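Come and argue with a kitchen robot (paid, snacks provided)

We at Prilico are looking for 70 patient people to spend a morning with us in March and tell us, as frankly as you like, whether a machine can really be trusted to clear a kitchen counter yet. You don't need any technical background, just some years of wiping up after other people! 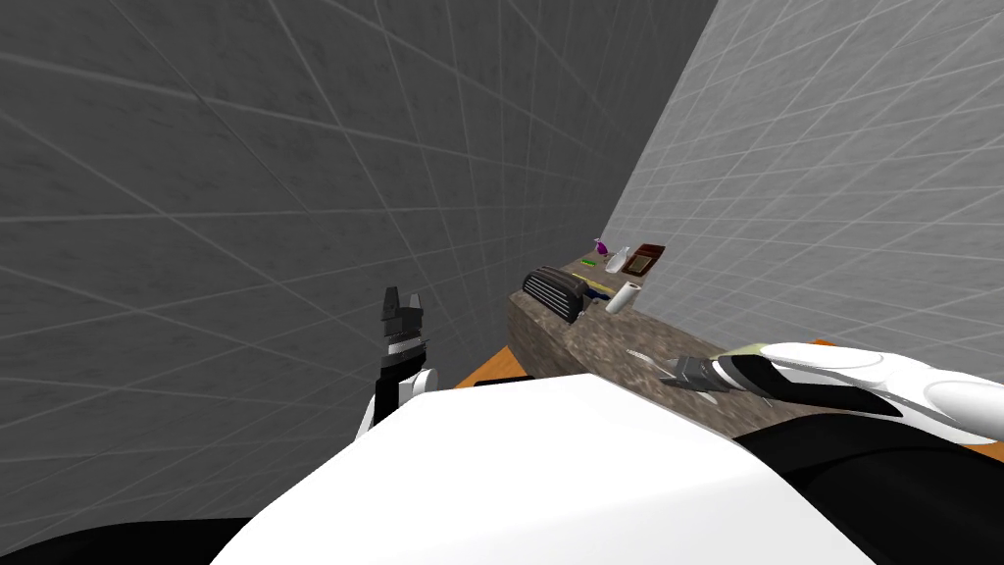

Marleny Urrego wrote back to our first call that she would hand over the crumbs tomorrow but would want to watch it with a glass jar for a good long while first.

That is just the sort of opinion we're after. Sessions start at 10 in the morning and pay $80. To sign up, write to Mei-kuen Ho at the Prilico front desk, Room 371.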